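Softić looks ahead after a hard April for Ernov Racing

7/13/19

Lejla Softić has driven for Ernov in the Sundaram Touring Cup for two seasons, and she is not pretending the second one has gone to plan. Over a cup of tea in the team's unit she went back through the first half of the year, beginning with the opening round in April, where a loose wheel ended her race on lap 4.

"I felt it go at the chicane," she says. "There was a wobble under braking, then the pedal went long, and I pulled off on to the grass. We'd qualified third as well. That was the annoying bit."

The wheel was put down to a worn thread on the hub. Hemant Tripathi, her race engineer, changed the way the team checks the corners before a session, and the fault has not come back. The lack of pace in the two rounds after that was harder to deal with.

"We were quick over one lap and then the rear tyres went off," Softić says. "By half distance I was defending. Hemant wanted to soften the rear and I didn't, and we wasted a whole meeting arguing about it. He was right. I've told him so."

Tripathi, who was working at the other end of the bench, said only that it had taken her long enough.

The softer set-up was first raced at Arilano, a circuit Softić has never much liked. She started eighth, was tenth at the end of the first lap and finished second, behind Sneha Kashyap in the Rikis car. Kashyap won by a little under a second.

"Sneha was managing it, I think. She had more if she needed it. But I could see her, and I hadn't been able to see a Rikis car at the end of a race all year."

The two raced karts against each other as juniors and still speak most weeks, though not about set-up. Softić says there was one bad falling-out, over a first-corner shunt, and that it was settled by their mothers.

Ernov is a small outfit. The car has covered 3699 kilometres since it was last rebuilt, testing included, and the engine will come out before the next round. Mamta Nishad, who runs the team, bought it as a bare shell and has kept it going on a budget she will not discuss. The regulations allow 20 sets of dry tyres for the season and Ernov will not be able to afford all of them.

"Mamta is straight with me about money," says Softić. "If I damage the front end, that's a test day gone. You do drive with that in your head. I'd rather know."

She came to cars late, having worked for a tyre fitter after leaving school. Her first race car cost her over 2000 pounds and had no passenger door. Archana Rastogi, who owned the fitting shop, lent her a trailer and came to most of the early races to hold the pit board.

"Archana still rings after every qualifying. She doesn't say well done, she asks what the pressures were."

As for the title, Softić thinks it has gone. She would like a win before the end of the year, and she would like it to be in the wet, where the Rikis cars have struggled to warm their tyres. Talks about next season have not started.

"I'd stay," she says. "I haven't been asked yet, but I'd stay."
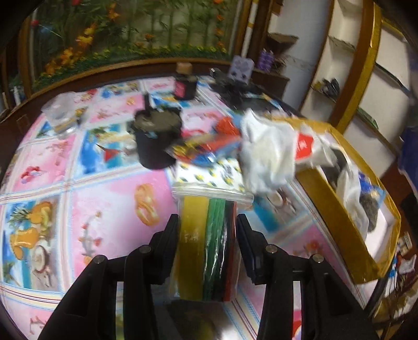
Coloured sheets in a clear zip-top bag.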